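Hebden bench notes: terminal blocks, labels and a loose ground

2019-02-11

I rewired the bench supply over the weekend, a job I had been putting off for most of the summer. The old arrangement had grown one lead at a time and had reached the point where moving anything meant unplugging three other things. These are the notes, mainly so that I can find them again.

The fault that started it was intermittent. A small motor on the test stand would run normally, drop to half speed for a second or two, then recover. I swapped the motor and the behaviour stayed. I swapped the supply and the behaviour stayed. Davoud Zarei suggested measuring the voltage at the board end with the load on, and I found it sagging well under what the supply display claimed. The drop was in the ground lead, at the screw terminal. The screw was tight. The insulation had been stripped too short, so the clamp was gripping mostly plastic and a few strands.

I have since redone every screw terminal on the bench. The procedure, for the record:

Cut the wire square. If the end has been in a terminal before, cut the old section off completely, as the strands are already flattened and some will be broken.

Strip to match the depth of the block. I mark the depth on a scrap of solid wire pushed into the opening, then use that as the gauge for the rest. Different blocks have different depths, even when they look the same from the front.

Do not tin the end. Solder creeps under pressure and the joint loosens over a few months. I used to tin everything and I have retightened a lot of screws as a result. Crimped ferrules are better if they fit. On the smaller blocks they often don't, and bare strands twisted firmly are acceptable.

Open the clamp fully before inserting the wire. It is easy to slide the wire behind the clamp plate, where it will sit quite convincingly until something pulls on it.

Tug each wire after tightening, one at a time. Then go round a second time with the screwdriver.

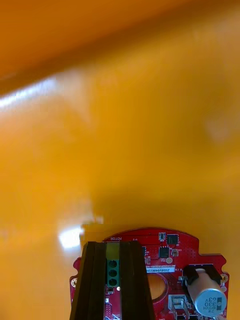

The other half of the job was labelling. Printed markings on a board only help if they can be read from where you are sitting, and in my experience they are generally the wrong way up for the person holding the screwdriver. I now put a paper flag on each lead, folded over and covered with clear tape, with the function written on both sides. Gisela Gallardo uses numbers only and keeps a key in a notebook. Her system is tidier, but it depends on having the notebook.

Colours are as follows: red for positive, black for ground, yellow for anything switched, green for signal. I ran out of yellow partway through and used white for the last two leads. They are flagged accordingly, and I will replace them when the next order from Navora arrives in March.

Lighting turned out to matter more than I had allowed for. With the overhead lamp on, anything shiny on the bench throws glare straight back at the chair, and small lettering disappears. I moved the lamp to the left and lowered it until it was almost level with the work. The shadows are longer but the print is legible. A matte mat would help further. Ignacio Gallardo has offered me an offcut from his shop and I will probably take it.

I also logged motor speed before and after the rewire, using the same motor and the same supply setting. Before, the reading wandered and would fall well below 3,000 rpm during a dip. After, it settled at 3,162 and stayed there for the length of the test. I ran it 4 times with the lid of the test box closed and saw no dips. The sample is small, but the fault used to show itself within minutes, so I am treating it as fixed for now.

Still to do: strain relief on the supply leads, which are currently held by a cable tie and optimism; a fuse on the switched line; and a proper box for the spare blocks, which are living in an old tea tin with the wrong screws.

The gauge wire is in the tin as well, bent at one end so it doesn't get used for something else.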